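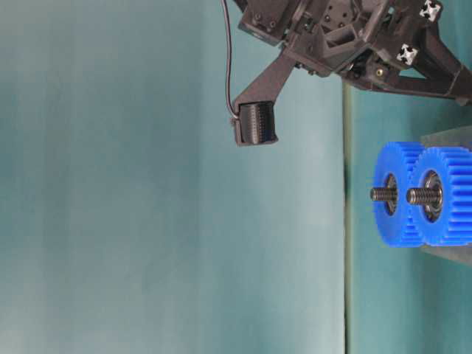

Likov 38 bench heat exchanger

I've been selling small heat exchangers out of the Flarkbridge workshop for a good while now, and the Likov 38 is the one I end up recommending most. It's a brazed plate unit with 38 plates, all stainless, and it's meant for people who want to move heat from one liquid to another without filling half a room with pipework. Home brewers buy it, so do people with a wood boiler and a separate heating loop, and we get a steady trickle of college labs who want something students can put thermometers on and argue about.

If you've never used a plate exchanger before, the idea is simple enough. Hot liquid goes down one side of each plate, cold liquid comes up the other side, and the heat goes through the metal in between. The plates are pressed with a herringbone pattern, which stirs the flow up as it goes through. Smooth flow is rubbish at giving up its heat – the layer next to the wall just sits there like a blanket – so the more you can mix things up, the better.

Please plumb it counterflow! I know I go on about this, but I'd say half the emails I get saying "it isn't getting hot enough" come down to both liquids going in at the same end. Piped that way the two streams can only ever meet somewhere in the middle. Piped the other way, the cold side can leave hotter than the hot side does, which feels like cheating the first time you see it. On my own test rig the hot water goes in at 71 degrees and the cold side comes out at 65, with both taps running at a gentle rate. Turn the cold side up and that figure drops, as you'd expect, though you're shifting more heat overall.

What you get

The exchanger itself, four threaded ports (all on the front face), a set of blanking caps, a pair of mounting studs on the back and a printed sheet with the port layout. The insulating jacket is extra. I'd get the jacket if the unit's going in a cold garage or an outhouse, and save your money if it's going in an airing cupboard, where you probably won't mind a bit of warmth leaking out.

Price is £114 with the jacket. Drop me a line if you want it without and I'll sort out a price for you.

Fitting it

Stand it upright, with the ports facing you and a valve on each side so you can isolate it later. Put a strainer on anything that comes from a boiler or a well. The gaps between the plates are narrow and they'll collect every bit of grit you send them, and as it's brazed shut you can't take it apart for a scrub. If it does fur up, pump warm citric acid solution through it backwards for an hour or so and rinse it well. I do mine every July when the heating's off.

Don't let it freeze with water in it. Plates split, and there's no repairing them.

Will it be big enough?

Depends what you're doing. I need to know the flow on each side, the temperature going in on each side, and what you'd like to come out of one of them. With those I can work the rest out on the back of an envelope and tell you if the 38 will cope or if you'd be better off with the Daneshvar, which is longer, a fair bit heavier and has a lower pressure drop. If you're working with oil or glycol say so, as both are worse than water at carrying heat and I'll need to allow for it. And if all you know is the size of your boiler, send me that and we'll start there.

Collection and delivery

You can collect from Flarkbridge, or from the trade counter at Sullisum if you let me know beforehand so I can get one sent over. Otherwise it goes by courier in a double box. Check the ports before you sign for it – a knock on the threads is the only damage I ever seem to see – and keep the caps on until you're ready to connect up.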